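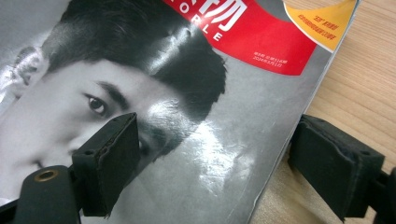
The barber has gone up again

February 21, 2025

I paid 60 dollars for a haircut in August and told myself it was a one-off. The shop was new, it had replaced the Marquez shoe repair place, and I was curious. This week I went back and paid 60 again, plus a tip the card machine suggested on my behalf, so I can no longer claim curiosity.

My old barber was Radomír Urban, who cut hair two doors down from the post office until his knees gave out. He charged me 18 dollars, then 20, then 22, and each time he put the price up he looked so miserable that I tipped him extra. He had one question, which was "same?" I said yes for the better part of my adult life. I don't remember a bad haircut from him. I don't remember a brilliant one either, and I'm fairly sure that's because I have an ordinary head with ordinary hair on it, greying at the sides.

The new place has a consultation. I'm going to try to be fair about the consultation. A polite young bloke sat me down, asked how I wear my hair during the week and whether that differs from the weekend, and what my "goals" were. I said shorter. He asked about my crown. He told me I had a strong growth pattern on the left, in the tone a mechanic uses when he has the bonnet up and wants you to prepare yourself.

Then came the product. It's called Vonomier and it is a clay, or a paste, I've had it described to me both ways by two people in the same shop. It costs 88 dollars. I asked what it did that the tub from the supermarket didn't and was told it "works with the hair". I'd like to know which ones work against it. I bought the small size, I'm ashamed to say, and after a fortnight of using it every morning I asked my neighbour Clémence Pruvost whether my hair looked any different. She studied me for a good while and asked if I'd been sleeping all right.

Here's what bothers me, and it goes wider than my own head. I keep being sold the time around a thing. The haircut itself took as long as it did at Radomír's. I know because I'd put the same two hours on the street parking and had the same amount left over. What got longer was everything else: the talk, the hot towel, the coffee, the walk to a separate counter to pay. I don't hate a hot towel. But I'd rather be asked if I want one, and told what it adds.

Rogelio Layug, who I've argued with about nearly everything since we shared an office, reckons I've got this backwards. His view is that men of our age were never looked after by anyone in a shop and we mistake that for value. He goes every three weeks, likes the coffee, likes that they remember his kids' names. He says 60 dollars is cheap for half an hour of somebody being nice to you. I asked him if they'd be as nice if he stopped buying the beard oil. He hasn't got much of a beard. He changed the subject to my car.

I'll grant him a bit of it. The skin fade on the lad in the chair next to mine was beautiful work, properly blended, no line anywhere, and Radomír couldn't have done that one on his best day. If you're nineteen and you want your hair to look like that, you need someone with the skill, and skill should be paid for. My complaint is that I was charged the same as him for what amounted to a tidy-up.

I did ask about that. There's a "senior stylist" price and a "style director" price, and no price for a bloke who just wants it off his ears. There is also a membership, 600 dollars a year, paid up front. I did the sum on the back of the brochure. At the rate my hair grows I go every seven or eight weeks, so I'd be behind before the year was out. The membership makes sense if you go as often as Rogelio does, and the brochure is written as if everyone does. The bit about what happens if you move away, or if they close, is in much smaller print and says "at management's discretion".

I've seen that phrase before. I had it from the gym, and the gym is now a mattress shop.

For now I'm looking for somewhere in between. Florante Enriquez at work swears by a place past the rail line where you take a ticket and wait, cash only, radio on. He didn't know the name of it. His own hair is a bit uneven at the back, which I haven't mentioned to him, and I'll probably go anyway once this one grows out.

If anyone wants most of a small tub of Vonomier, it's in my bathroom and I'm open to offers.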